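Chapter 5
From Detected Objects to a Grasp Plan

In the previous chapter we ended with a list of objects, each with a label, a position on the table and an angle. A list of this kind is the output of perception. It is also the input to planning, and the two sides rarely agree on what it should contain. This chapter covers the layer between them.

We will use one task throughout: put a marker into a pen holder. The task is small enough to work through by hand, and it raises most of the problems found in larger ones. The exercises run in Clevudwood, the simulator introduced in Chapter 2, with the planner Isah handling motion. Readers who have their own tools can follow along, provided the simulator can render a view from straight above and report object poses.

5.1 What the planner needs to know

Start with the holder. Seen from overhead it is close to a circle, so its angle about the vertical axis carries no useful information. A pose estimator will report one anyway, and it may jump from one rendering to the next. The planner should be told to ignore it. What matters is the center of the opening, its inner radius and the height of the rim.

The marker is a different case. It lies on its side, and its angle on the table decides how the gripper must turn before it closes. The angle alone leaves two possibilities, 180 degrees apart – the line through the barrel is the same whichever end comes first. To settle the question the software has to tell the two ends apart.

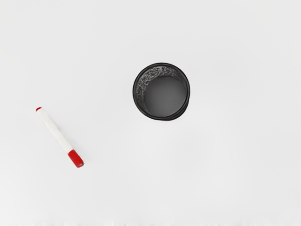 Color will not do this when both ends are red. Size will. The cap is longer and wider than the plug at the other end, so a simple method is to segment the red pixels, split them into connected regions and compare areas. The larger region is the cap. We define the marker's forward axis as the direction from plug to cap and use that convention in the rest of the book.

The method fails when part of the marker is hidden. If only one red region is found, the function should return "unknown" and leave the decision to the caller. Erzsébet Lengyel's notes on the Misthorpe sorting cell describe a version that guessed instead. It was right in over 75 percent of trials, and the remaining trials took most of the debugging time.

5.2 Frames and conventions

Every pose in this chapter is given in the table frame, with x to the right in the overhead view, y toward the top and z pointing up out of the table. Angles are measured counterclockwise from x. A marker whose forward axis points down and to the right therefore has a negative angle, or one between 270 and 360 degrees if your library does not use negative values. Pick one form and convert at the boundary. Mixing the two is the most common error in the first exercise.

Image coordinates usually have y pointing down. The sign must be flipped once, in the camera module, before anything is passed to Isah.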